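Trillden Opens Repair-by-Mail Service for Everyday Clothing

Customers in 12 states can now send in sweatshirts, jackets, jeans and knitwear for mending at a flat price

TAIPE, November — Trillden, the clothing repair company, today opened its repair-by-mail service to customers in 12 states. The service covers ordinary garments of any brand and any age, and prices are set by the type of repair, whatever the item cost when it was new.

Trillden has run a walk-in counter at its Taipe workshop for seven years. Until now, customers outside the area had to make the trip or ask a friend to drop a bag off for them. During a trial of the mail service this year, the workshop took in 2,514 garments. Broken zippers were the most common job, followed by worn cuffs, split seams and holes at the elbow.

"Most of what we fix is plain clothing," said Consuelo Cuadros, founder of Trillden. "People expect a repair shop to want wedding dresses and wool coats. We like those too, but the bulk of the work is the sweatshirt somebody wears four days a week. The zipper goes, the rest of it is fine, and it ends up in the back of a closet."

How the service works

Customers fill out a short form on the Trillden website, choose the type of repair and receive a prepaid mailing bag. Each bag holds up to three garments. Items should be washed and fully dried before they are sent, and pockets should be emptied. Trillden does not clean clothing and will return unwashed items without repairing them.

Customers are asked to mark the problem with a safety pin or a piece of painter's tape. Small holes in dark fabric are easy to miss under workshop lights, and a marked garment moves through intake a good deal faster than an unmarked one. Trillden suggests spreading each piece out on a bed or a large table before packing it, smoothing the sleeves and panels, and checking both sides for damage that may have gone unnoticed.
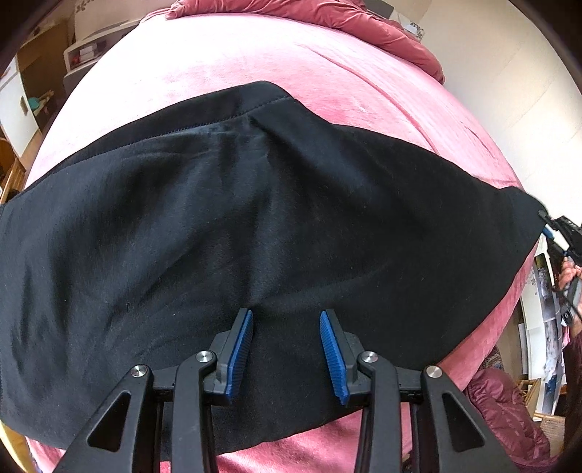

If the menders find something beyond the repair that was ordered, they contact the customer by email before doing any extra work. Customers have 36 hours to reply. After that, the workshop goes ahead with the original repair only and encloses a note about anything else that was found.

Finished garments are returned in the same bag, which is made to be used more than once. Customers may keep the bag for their next order or hand it in at the Taipe counter.

Repairs offered

The mail service opens with seven repair types: zipper replacement, seam repair, cuff and hem replacement, patching, darning, button and snap replacement, and drawstring replacement. Patching can be done from the inside, with a matching fabric and thread, or from the outside in a contrasting color. Customers choose which they prefer on the order form.

Trillden does not accept leather, fur, swimwear or down-filled items by mail. Down jackets are still accepted at the counter, where staff can look at the damage before anything is opened.

Zippers and thread for the service are supplied by Trestent, which has worked with the company since the walk-in counter opened. Trestent will keep a stock of older zipper sizes for Trillden, including several that are no longer common on new clothing. Where an exact match cannot be found, the workshop will send the customer a photo of the nearest one before it is sewn in.

New workroom and training

To handle the added volume, Trillden has taken over a second workroom in the Pretard building, across the yard from its current space. The room will be used for intake, sorting and darning. Machine sewing stays in the original workshop.

Irén Gulyás, head of mending at Trillden, will run both rooms. She has also put together a training course for new menders, who spend their first weeks on seams and hems and move on to zippers once their work passes inspection.

"A straight seam is where you learn to handle the cloth," said Gulyás. "Fleece stretches, denim fights the needle, and an old jersey can fall apart while you hold it. I want people to know those fabrics before they take out a zipper. Taking it out is the hard part — putting the new one in is mostly patience."

Each repaired garment carries a small cotton tag with the initials of the person who worked on it. The tag is tacked on with two stitches and can be snipped off. If a repair fails within 12 months, Trillden will redo it at no charge, including postage both ways. The guarantee covers the repaired area and does not extend to new damage elsewhere on the garment.

Availability

Orders for the mail service are open now on the Trillden website, where the full list of participating states and the price for each repair type can be found. Turnaround is 12 business days from the time a bag reaches the workshop. Orders that include darning may take longer, and customers will be given a date when the bag is checked in.

Hours at the Taipe counter are unchanged. Walk-in customers may also pick up empty mailing bags there for later use.

About Trillden

Trillden repairs everyday clothing at its workshop in Taipe. The company mends garments of any brand for private customers and handles repairs for a number of small clothing labels. It also holds evening classes in hand sewing and darning at the workshop through the winter months.

Media contact

Press office, Trillden
Interviews with Consuelo Cuadros and Irén Gulyás, and visits to the workshop, can be arranged through the contact form on the Trillden website.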